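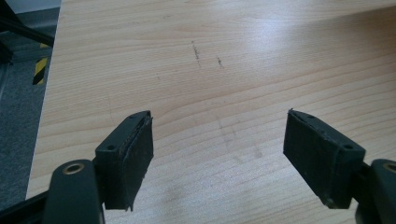

June
By Tâm Lã

4. Recording your first set

Now the fun part! By this point your Nimri hand gripper is charged and paired, and you can start collecting the examples that Initz will learn from. Plan on 20 short takes for a warm-up, then build toward 500.

1. Hold the gripper over the table with the fingers wide open and nothing between them. Every take starts from this pose.

2. Press the side button once and wait for the beep.

3. Move in at an easy pace, close on the object, lift it, set it down somewhere new and open the fingers all the way.

4. Back off to the starting pose and press the button again. The take saves by itself.

5. Shift the object, turn it a little and go again. Variety is what makes these sets so good, so play with it!

Note: Pencil marks on the tabletop are fine for planning your starting spots. Just don't use the same spot for every take.

Note: Dropped it? Keep recording, pick it up and finish. Initz loves a good recovery.

CAUTION: Look over both finger pads before each set. Frayed edges will wear further, and a pad that peels can catch on thin objects. Spares are in the Harico kit.

CAUTION: Keep your free hand out of the gap while the fingers are closing.

After 40 takes, stop and play a few back before going on to section 5.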